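**Lid cell, line 2, Warnberg — workplace inspection after automation, February**

Inspected by: Ottó Rácz (safety), with Kristóf Juhász (line lead, day shift)
Area: lid handling, Broltance arm with two-finger gripper, manual packing bench, tote return
Previous check: before handover from Rizzi, cell not yet running at shift speed

Marking: **OK** = meets the site rule. **OBS** = meets the rule, comment attached. **ACT** = action needed, owner named.

The hand-lidding job on this line ended when the cell was accepted. The people who did it now load, clear faults, inspect lids and pack. The checklist is the standard Aser form with section D added for changes in the work.

## A. Access and guarding

- [x] A1. Fixed guards in place, all fasteners fitted. **OK**
- [x] A2. Interlocked gate stops the arm when opened. **OK.** Tested from both sides of the gate and from the pendant.
- [x] A3. Gate cannot be reset from inside the cell. **OK**
- [ ] A4. Floor marking shows the walking route to the tote return. **ACT — Juhász.** The line still follows the old bench layout and leads into the guard panel. People cut behind the packing bench, where the pallet truck turns.
- [x] A5. Emergency stops reachable from each work position. **OBS.** The stop at the packing bench is within reach when standing. From the sit-stand stool it takes a lean. Move it to the front rail at the next planned stop.
- [x] A6. Lockout points labeled and usable. **OK**

Comment on A4: the marking was on the handover list and was closed there on the strength of the drawing. The drawing shows the new route. The floor does not. Reopened under this inspection.

## B. Gripper and lid handling

- [x] B1. Fingers secure, no play at the mounting. **OK**
- [x] B2. Finger surfaces free of cracks and sharp edges. **OK**
- [ ] B3. Fingers cleaned at shift start and logged. **ACT — Juhász.** Cleaning is done on days. The night log has gaps. Specks on the finger surface should be wiped off at the check and looked at again; a mark that stays is to be reported as wear.
- [x] B4. Lid held on power loss. **OK.** Lid stayed in the fingers with the supply cut.
- [x] B5. Approach speed near the lid rim within the setting on the cell card. **OK**
- [ ] B6. Reject standard for scuffs posted at the inspection position. **ACT — Rácz with quality.** See below.

The rim is the part to watch. It has two raised ridges with a groove between them, and the grip point at the corner has to be clear of anything that changes how the fingers seat. Under hand lidding the operator felt a bad rim before seeing it, and set the lid aside without writing anything down. The arm has no equivalent step. A lid with a nicked lip will be presented to the gripper the same as a good one, and the first sign is usually a fault stop.

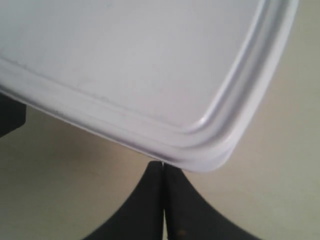

Small scuffs on the flat face are a separate matter from rim damage and should be kept separate on the sheet. Scuffs do not affect the grip. They do affect whether the customer accepts the lid, and the two shifts currently judge them differently. Days pass faint gray marks near the rim. Nights reject them. Of 78 lids in the reject bin at the time of the inspection, 51 carried a scuff and no other defect. Either shift may be right, but the operators should not have to settle it by argument at the bench. Quality is to supply a pass sample and a fail sample, mounted at eye level beside the inspection lamp.

- [x] B7. No hand entry to free a lid while the arm is powered. **OBS.** None seen. Two operators said the temptation is greatest when a lid is leaning and looks as if it will drop by itself. The instruction stands: stop, open the gate, then reach.
- [x] B8. Dropped lids removed from the cell floor at each gate opening. **OK**

## C. Manual positions

- [x] C1. Packing bench height adjustable and in use. **OK.** All operators on shift knew the control.
- [x] C2. Lift height for full totes between knee and shoulder. **OBS.** Met at the bench. At the return rack the lowest level is below knee height. Use it for empties only until the rack is raised.
- [ ] C3. Tote weight within the site limit. **ACT — Juhász.** The limit on the sign is 12 kg. The sign is on the old scale, which was moved to goods-in. Put a copy at the bench.
- [x] C4. Lighting at the inspection position. **OK.** White lids on a pale surface show marks poorly under the overhead lights alone. The side lamp corrects this and should be on for the whole shift.
- [x] C5. Noise. **OK.** Lower than before at the bench. The fault buzzer is clearly heard.
- [x] C6. Trip hazards, cables, air lines. **OK**

Comment on C2: repetitive wrist work has dropped with the end of hand lidding. Lifting has gone up for the same people. The original risk assessment counted the first change and left out the second. It is to be revised before anyone uses it to set rotation times.

## D. Changes in the work

This section was filled in from talks at the bench, 7 operators across both shifts. No names were recorded.

- [x] D1. Each operator trained on restart after a fault. **OBS.** All trained. Those on nights had one session and no repeat. They can restart the cell but are less sure which faults they may clear alone.
- [ ] D2. Written list of faults an operator may clear, and faults that need maintenance. **ACT — Rácz.** There is a list in the Rizzi manual, sorted by code. The panel shows the code for a few seconds and then a general message. Produce a one-page list sorted by what the operator sees: lid not gripped, lid dropped, lid crooked, gate open, no air.
- [ ] D3. Rotation between loading, inspection and packing. **ACT — Juhász.** Planned every two hours. On days it happens. On nights the person who is best at clearing faults stays by the cell all shift and the others lift.
- [x] D4. Breaks can be taken without leaving the cell unattended against the rule. **OK.** The cell goes to hold at break. Juhász confirmed that hold time is not charged to the shift figure.
- [ ] D5. Operators can report a near miss without leaving the position. **ACT — Rácz.** The form is at the office. Hang a pad at the bench and collect it at shift change.
- [x] D6. Pace set by the cell is workable. **OBS.** Workable in steady running. After a long stop the arm resumes at full rate while the bench is still full. Operators asked for a slower first few minutes. Maintenance says the setting exists and has never been used.

Comments noted under D, in the operators' terms:

> "My hands are better. My back isn't."

> "You used to be able to slow down for a bad batch. Now you stop it or you keep up."

> "I'd like to know what the code means before I call someone."

The second comment concerns D6 and should be read together with B6. When the reject standard is unclear, each doubtful lid takes longer to judge, and the time comes out of packing. Settling the standard may do more for the pace than the speed setting will. Both are to be done.

Juhász raised one further point. Setting up the grip for a new lid is still done by a Rizzi technician, and the line waits. Two operators have asked to learn it. I have no safety objection if the work is done at reduced speed, with the pendant in hand and one person in the cell at a time. Training to be agreed with Rizzi before access codes are issued. Until then the codes stay with maintenance.

## E. Actions

| Item | Action | Owner | Due |
|---|---|---|---|
| A4 | Remove old floor line, mark new route | Juhász | Before next pallet delivery change |
| A5 | Move bench stop to front rail | Maintenance | Next planned stop |
| B3 | Finger cleaning log on nights | Juhász | At once |
| B6 | Pass and fail samples for scuffs | Rácz, quality | End of month |
| C2 | Raise return rack, revise risk assessment | Maintenance, Rácz | End of month |
| C3 | Weight sign at bench | Juhász | At once |
| D1 | Repeat restart session, night shift | Rácz | With D2 |
| D2 | One-page fault list | Rácz | Two weeks |
| D3 | Rotation sheet, signed each shift | Juhász | At once |
| D5 | Near-miss pad at bench | Rácz | At once |
| D6 | Trial of slow restart | Maintenance | Two weeks |

**Result:** the cell may continue to run. No item requires a stop. A4 was the closest to one — if the pallet truck route changes before the floor is marked, the walkway behind the bench is to be closed with a chain and totes taken round by the front.

Follow-up walk on the night shift, starting at 10 p.m., once the fault list is up. D3 will be checked against the signed sheets.

O. Rácz
Copy: K. Juhász, maintenance, quality, notice board line 2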